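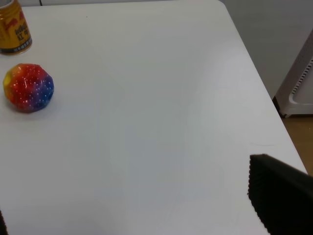 Museums & Collections

The seed room at Skirnlow

By the time Tuncay Karabulut unlocks the side door there are already people on the bench outside, most of them with a carrier bag of something they would like named. The Skirnlow Museum of Orchards opens at ten. Karabulut has been its keeper for six years, and he says the bags start in August and carry on until the frosts.

The museum takes up the old packing house of the Carrasco fruit farm, on the lane between Skirnlow and Clindlow. The farm stopped trading in the 1970s and the building held tractors for a while. When the last of the family died, her will left it to the parish along with the grading tables, the account books and 330 wooden apple trays, each stencilled with the name of a variety.

Visitors go in through the weighing room, where the scales still work, and then along a passage hung with spray charts and wage sheets. The charts are more interesting than they sound. One of them has the foreman's notes in pencil down the margin, including the week in May when a late frost took nearly the whole of the pear blossom and the pickers were told to look for other work.

The seed room is at the far end. It was meant to be a store, and it is still cold, with a slate floor and one north window. The drawers hold 3,428 packets of pips, stones and scion labels, collected by three generations of the Carrasco family. Very few of the pips would grow now. Apples do not come true from seed in any case, so even a live one would give you a different tree. What matters is the writing on the packets, which gives the parent tree, the row, the year and quite often an opinion. "Poor keeper" appears a great deal. "Wasps like it better than we do" appears once.

From these notes Karabulut has been able to trace two varieties that were thought to have gone. The first, a sharp green cooker called Tredent, turned up in a garden behind the Clindlow chapel. The owner had been making chutney from it for years and thought it was a Bramley. The second was found as a single leaning trunk on a railway bank, and has been grafted on to new stock in the museum's own plot. It has no agreed name yet. The packet says only "Aunt's, by the gate".

The plot is worth the walk. It lies behind the packing house on a slope that faces south-west, planted in the same rows as the farm's 1931 plan – or as near to them as the new drains allow. Grafting days are held at the end of winter and fill up early. Pruning days are easier to get on to.

There is no café, but there is a kettle, and in autumn there is juice from the hand press in the yard. Children under 12 go in free. Adults pay £2, and the ticket lasts the year. Stout shoes are sensible, as the bottom rows stay wet well into spring.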